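Work surface height

Work surface height is the vertical distance from the finished floor to the top of a bench, counter or table at which a task is carried out. It is one of the basic dimensions in the layout of kitchens, workshops and laboratories, and it affects the posture of the back, neck and shoulders.

Reference point

The usual reference is the standing elbow height of the user, measured with the upper arm hanging relaxed and the forearm level. Light assembly is done slightly below this point. Fine work, such as engraving or watch repair, is done above it, so that the eyes are closer to the object. Heavy work that calls for downward force is done well below it. The height of the workpiece is added to that of the surface, and a bench used for tall objects is therefore set lower than one used for flat ones.

Fixed and adjustable surfaces

Fixed benches are set to a compromise height, and shorter users stand on a platform. Adjustable benches use a hand crank, a gas spring or an electric column. The Barbier bench, designed by Romain Royer for small repair shops, moves in steps of 50 mm and locks with a pin at each leg.

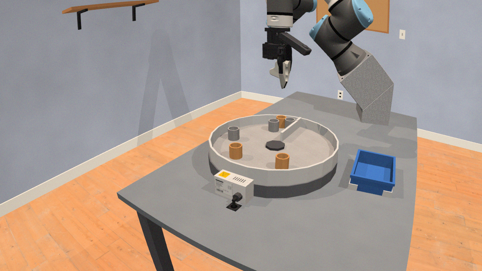 A grey work table in the corner of a room, with a shallow circular tray on top.

Floor and wall conditions

Height is taken from the finished floor, including planks, tile or matting. A thick mat raises the user but not the bench, and the difference has to be allowed for. On uneven floors the legs are leveled first, and the height is then checked at all corners. A bench placed against a wall also limits reach — items at the back are picked up with the trunk bent forward, whatever the height of the top.

Surveys

Florence Melnyk and Tibor Medve measured 1,173 workers in the repair trades at Katelness and compared elbow height with the benches in use. Most of the benches were too low for standing work. A later survey by Leopold Schwaiger covered 400 school workshops and recorded seat height as well.

See also: Anthropometry; Countertop; Standing desk; Workbench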